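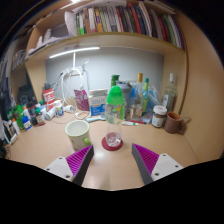

Wann muss ein Deck vor dem Turnier noch einmal komplett durchgesehen werden?
Immer dann, wenn nach der letzten Prüfung auch nur eine einzige Karte oder Hülle getauscht wurde, und außerdem nach jedem Update der Kartenliste.

Prüfliste für Villca-Decks und Spielkonten, Runde Skelbridge
Stand: 23. November, geprüft von Deisy Huamán, Anmerkungen von Yolanda Bermúdez

Liebe alle, die Liste ist wieder ein bisschen länger geworden, das gebe ich gern zu (Deisy hat mich schon gewarnt, dass sie bald nicht mehr auf zwei Seiten passt!). Lasst euch davon bitte nicht abschrecken, die meisten Punkte sind in einer Minute erledigt, und wer im Juni in Ullham dabei war, kennt sie ohnehin fast alle.

Teil A: Das gedruckte Deck

A1 Deckliste vollständig ausgefüllt, Name lesbar
Ergebnis: in Ordnung
Anmerkung: Bitte schreibt die Kartennamen aus. »Dornenkönigin« und »Dornenkind« werden beide gern mit »Dornen.« abgekürzt, und dann sitzen wir da und raten, während die Runde längst laufen könnte.

A2 Anzahl der Pflanzenkarten höchstens 13
Ergebnis: ein Deck nachgebessert
Anmerkung: Der Kugelkaktus zählt mit, auch wenn er als Verwandlung ins Spiel kommt. Das steht so im Regelheft, ist aber leicht zu überlesen, ich habe es selbst jahrelang falsch gespielt.

A3 Hüllen einheitlich, ohne Knicke und Markierungen
Ergebnis: Mangel, behoben
Anmerkung: Drei Hüllen hatten an derselben Ecke einen Knick, und alle drei steckten auf seltenen Karten. Ich glaube gern, dass das Zufall war, aber getauscht werden mussten sie trotzdem. Ein Päckchen Ersatzhüllen in der Tasche erspart da viel Aufregung.

A4 Ersatzkarten (Proxys) angemeldet und gestempelt
Ergebnis: in Ordnung
Anmerkung: Der Stempel aus Ullham gilt bei uns weiter.

A5 Schadensmarker und Würfel gut ablesbar
Ergebnis: offen
Anmerkung: Die durchsichtigen Würfel sind wirklich hübsch, aber bei Abendlicht erkennt man die Augen kaum. Deisy möchte sie beim nächsten Mal nur noch als Deko zulassen. Ich bin da milder, wir reden noch darüber.
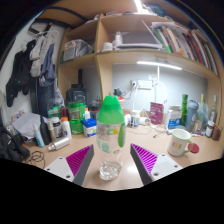
Klare Flasche mit grünem Deckel, unten noch etwas Wasser.

Teil B: Das Spielkonto für die Online-Runden

B1 Zweistufige Anmeldung eingeschaltet
Ergebnis: in Ordnung, bei zwei Konten nachgeholt
Anmerkung: Die Notfallcodes bitte auf Papier notieren und zu Hause lassen. Sie gehören nicht in den Gruppenchat, auch nicht »nur kurz«.

B2 Client auf Version 509 oder neuer
Ergebnis: in Ordnung
Anmerkung: Mit älteren Ständen wird die Fähigkeit »Stachelregen« noch nach der alten Reihenfolge abgerechnet. Das gab beim Probelauf gegen Clollau eine halbe Stunde Diskussion, freundlich zwar, aber eben eine halbe Stunde.

B3 Sammlung synchronisiert
Ergebnis: in Ordnung
Anmerkung: Meine eigene stand bei 3525 Karten, und der Abgleich dauerte ungefähr 212 Sekunden. Plant das ein und startet ihn nicht erst, wenn die Gegnerin schon in der Lobby wartet.

B4 Keine fremden Deckhelfer oder Zusatzprogramme aktiv
Ergebnis: ein Hinweis
Anmerkung: Ein Kartenzähler lief noch im Hintergrund mit. Er wurde geschlossen und das Spiel neu gestartet, damit war die Sache für uns erledigt.

B5 Nachrichten von Unbekannten geprüft
Ergebnis: zur Kenntnis
Anmerkung: Zurzeit kursieren wieder Angebote für »kostenlose galaktische Karten«. Bitte nichts anklicken, sondern melden und löschen, so verlockend das Kärtchen auch glitzert!

Noch offen: A5 (Würfel), Rückmeldung an Deisy.
Nachprüfung einzelner Decks jederzeit vor der ersten Runde, einfach mit der Liste zu mir kommen.

Yolanda Bermúdez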